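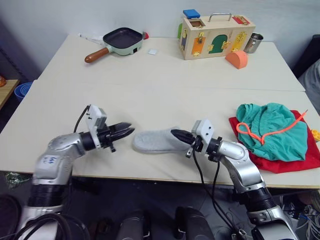

## 4. Bimanual Garment Handling on a Cluttered Tabletop

**Figure 1.** Sock task on the two-panel table. The fingers of the right gripper are inside the sock; the left gripper is open. Cloth items are to the right, and the rigid distractors stand on the far panel.

### 4.1 Task definition

The Umine task set divides household laundry work into units that can be scored separately. Two of these units are considered in this section. In the sock task (S), one gripper must enter or hold the sock while the other takes the toe, after which the sock is straightened and laid flat. In the shorts task (W, for waistband), the two grippers must take the garment at two separated points on the waist, spread it, lower it, and fold it once along the center line. Neither task includes sorting, and neither requires the arms to leave the table.

Both tasks are performed with other objects present. Earlier work in our group used a bare surface, which made segmentation easy and inflated the success rates. A kitchen or laundry counter is seldom bare. The distractors were therefore left standing between trials and were put back only if an arm had moved them by more than 2 cm. They include a small pan, a steel cup, and a wooden box with colored doors and latches. The box is the tallest of the three and limits how far an arm can swing toward the back of the table without replanning.

The seam between the two table panels was not covered. It produces a weak edge in the overhead view that the garment detector sometimes extends into a hem. We treat this as a normal property of real furniture and made no correction for it.

### 4.2 Policy and data

The policy is the Odesero controller described in Section 3, trained on 1,870 teleoperated demonstrations. Of these, 842 are garment episodes; the remainder cover rigid objects and are kept in the mixture for grasp diversity. Observations consist of one head view and two wrist views. No force signal is used at the fingers. Contact with cloth must be inferred from the wrist views and from the difference between commanded and measured finger position, which is small for thin fabric and close to the noise floor for a single layer.

Each task was run for 40 trials with a fixed set of starting poses. A trial ended when the policy issued its stop signal, when the time limit was reached, or when the operator halted the arms. Halted trials were scored as failures with no partial credit.

### 4.3 Grasp acquisition

The main difficulty in both tasks is the first grasp. Once two stable grasps exist, the later motion is short and mostly repeatable. Before that point the policy must choose contact points on an object whose outline says little about where its layers are.

For the sock, insertion and pinching are both present in the demonstrations, and the policy mixes them. Insertion tolerates lateral error but depends on the opening being partly raised. Pinching works on a flat opening but often closes on one layer only. When the second gripper then pulls at the toe, a one-layer grasp slips or twists the sock about its long axis. The operators corrected this by re-grasping. The policy re-grasps too, but it tends to return to the same point.

The shorts present a different problem. The waistband is thick and gathered, so a pinch there is secure, and its elastic can be stretched between the arms. 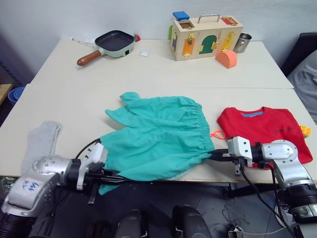 The cost is that stretch is hard to control. With both grippers closed, a small increase in separation stores tension in the band, and on release the fabric contracts and pulls the leg openings out of line. Lowering the band before release reduces the effect – provided that the grippers open together. The controller does not enforce simultaneous opening, and the delay between the two sides varies from trial to trial.

A second problem is the front edge of the table. Fabric that hangs over the edge is outside the useful part of the head view and is seen only obliquely by the wrist cameras. The policy has no explicit representation of hanging cloth. It starts the fold as if the whole garment were supported, and the overhanging part then follows late or not at all. A short lift toward the table center before folding would be sufficient in most cases, but few demonstrations contain this motion.

### 4.4 Discussion

These observations bear on the broader question of whether a machine of this class can take over a household chore. Our answer is no, for the present configuration. The arms can perform the individual motions, and they can perform them among ordinary objects. What is missing is a reliable check, made before the fold, that the grasp holds the intended layers. A person makes this check by touch and usually without looking.

The Zein baseline avoids the issue by flattening every garment mechanically before any grasp is attempted. This is reasonable on a shop floor, where garments arrive one at a time and the surface is fixed. It transfers poorly to a home, where the pile is mixed and the space is shared. The Stusitz protocol allows a human reset after each failed grasp – a useful measure of motion quality, but it excludes the step that we find hardest.

Two changes are planned. The first is a layer-count estimate from the wrist views, computed during finger closure. The second is an additional set of demonstrations in which garments begin partly over the table edge. Section 5 reports the ablation over camera views, where removing either wrist camera affects task S more than task W.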